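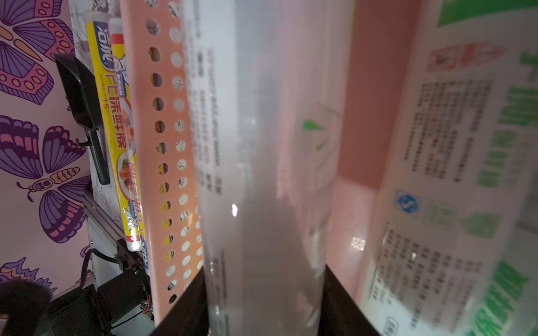

Clear plastic sheet or bag, printed white package and pink storage container.

Sorting dry goods into containers: labelling and rotation

Updated 25 January 2016

This page covers moving flour, rice, pulses and similar goods from shop packaging into lidded containers. It does not cover chilled or frozen food.

You will need
Containers with close-fitting lids
Kitchen scales
Removable labels
A waterproof pen
A wide funnel

1. Wash each container and lid in hot soapy water. Leave them upside down on a rack overnight. Any moisture left in the corners will cause clumping.

2. Weigh the container empty and write the weight in grams on the base. The contents can then be checked later without tipping them out.

3. Choose the size. A 500 g bag of red lentils fits a 700 ml container with space for a scoop. Flour takes up more room for the same weight and should be tapped down as you fill.

4. Cut the bag straight across, just under the seal. Keep the part that carries the best before date, the allergen list and the cooking instructions.

5. Fill through the funnel, stopping 20 mm below the rim. Wipe the rim before closing.

6. Label the front with the name of the food and the date. Write the month as a word: "April", not "4".

7. Do not top up a part-full container. Empty it, put in the new stock, then return the old stock on top.

Imported goods
If the packet is in a language you do not read, copy the date exactly as printed and check whether it is a packing date or an expiry date. Tape the cut panel to the back of the container.

Declan Dunne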